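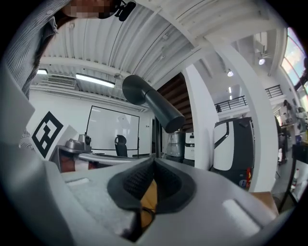

Exposed ceiling

An exposed ceiling is an interior ceiling in which the underside of the roof or floor deck is left uncovered, with lighting and air outlets fixed directly to it or to the beams. It is common in workshops, offices and converted storage buildings. The deck is often corrugated metal painted white, which spreads light from fluorescent tubes and hides small differences between panels.

Construction

Ribbed sheets span between beams and carry their load along the ribs. Where the room contains an upper landing, the stair is normally placed clear of the main beams so that headroom is kept over the top treads. Air-conditioning vents may be set between the light fixtures - an arrangement that shortens duct runs but makes later changes to the lighting harder. 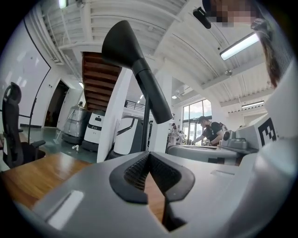
Cleaning is also more laborious than with a flat ceiling, as dust settles on the upper faces of beams and ducts. Radomir Vukadinović, in a survey of converted buildings in Akstead and Skalumby, recommended an interval of 6 months for lamps and louvers and a longer one for the deck.

Acoustics

Bare metal reflects sound. Reverberation is usually reduced with hanging panels, rugs or upholstered furniture.

See also

Drop ceiling
Mezzanine
Steel deck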